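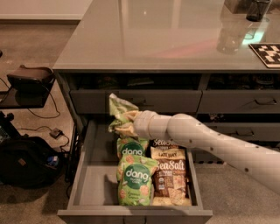
Snack drawer, September 2023. Continuing from the June entry, which ended with the words "we should sort this out" and then three months of nothing.

Where we are: the gray cabinet by the Flistevano bench has its bottom drawer on food duty again. Bags go on the right, standing up, fronts facing out. Left half stays clear. Sharada wants that side for the tea tins when they come back from wherever Onyekachi put them, and I have promised to defend it. Last time we left a gap it filled up with cable ties and one glove.

Current stock is dang, the green bags, and Late July Sea Salt, the brown ones. I was outvoted on the barbecue kind. The case against it was orange fingerprints on the Kurup drawings, and since the fingerprints were mine I didn't put up much of a fight.

On standing versus lying flat. Flat looks tidier for a day. Then somebody wants the bag at the bottom, pulls, and the chips at the bottom are now crumbs. Upright, you take a bag by the top corner and lift. The foil crumples where you hold it but the chips sit low and don't seem to mind. Matilde says this is how shops do it and she could have told us in June. She was in the room in June.

Packing them close matters more than I expected. With only two or three bags left they slump toward the empty side and end up flat anyway. Tried a bookend from the Plallen shelf: too tall, drawer wouldn't shut. Tried a cut-down Honton box: right height, but it got thrown out as trash the same evening, fair enough, it looked like trash. Next attempt is a strip of acrylic from the offcuts, 15 cm high. Valbona has offered to cut it if I stop calling it a "partition system."

Money: 80 in the tin, 102 owed to it. Chandrasekhar's IOU is the older half and has coffee on it.

Rules, such as they are:
Open bags don't go back in the drawer. Clip them and leave them on the kitchen counter.
Nothing on top of the cabinet. It's shiny and shows every greasy hand, and I am tired of wiping it.
The drawers above are for tools. If you find chips in there, they are not a tool.

To do: cut the acrylic. Find the tea tins. Ask Onyekachi about the glove.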